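Three weeks with the Fustell kitchen pack 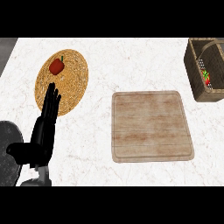
I've been putting off writing about the Fustell kitchen pack until I'd had a proper go at it, and now that September is nearly over I can't hold it in any longer. It's an add-on for Plivport, the robot simulator I've been tinkering with since I gave up on building a real arm in the garage (my favourite hobby, but my wallet disagreed). You get a set of ready-made counters and groceries, a two-armed robot with proper hands, and a task editor for telling it what goes where. The scene I keep coming back to has a marble counter, a red pepper sitting on a woven placemat and a cutting board waiting with nothing on it, and I love how much there is to practise in a layout that plain. The placemat alone is worth a look. You can follow the coil of the weave right in to the centre, and the pepper has a lovely gloss to it.

Setup took me 2 evenings. The first one went entirely on graphics drivers, so don't blame Fustell for that. The second was the fun one -- I had the arm moving before my tea went cold.

The hands are the best part. I came over from Dunbar, where everything is a two-finger pinch, and going from that to a full hand with a thumb is a big jump. You control the fingers as a group to begin with, then unlock them one at a time once you know what you're doing. I unlocked them far too early and spent an hour making rude gestures at a tomato. No regrets!

My first grasp program needed 6 tries before the pepper left the mat. What fixed it was bringing the palm in lower and closing the thumb last, a tip buried at the bottom of the manual under "contact order". Please move it to page one, it would save everyone a lot of grief.

A few grumbles. The friction settings have names that mean nothing to me (what on earth is "soft limit B"?). Saving a task resets the camera angle, every single time. And the colour picker for the counters only does presets, so if you want your own kitchen in there you'll be waiting for an update.

I also tried the Zullach pack for comparison. Its lighting is nicer and the install is easier, but the objects feel weightless when you nudge them and I was bored in a day. Fustell's vegetables have some heft. Bump one and it rolls the way you'd expect it to, usually off the counter.

Next up is getting both arms to share a job, one steadying the basket while the other unpacks it. I've got 3 half-working versions and will post the least embarrassing one when it's ready.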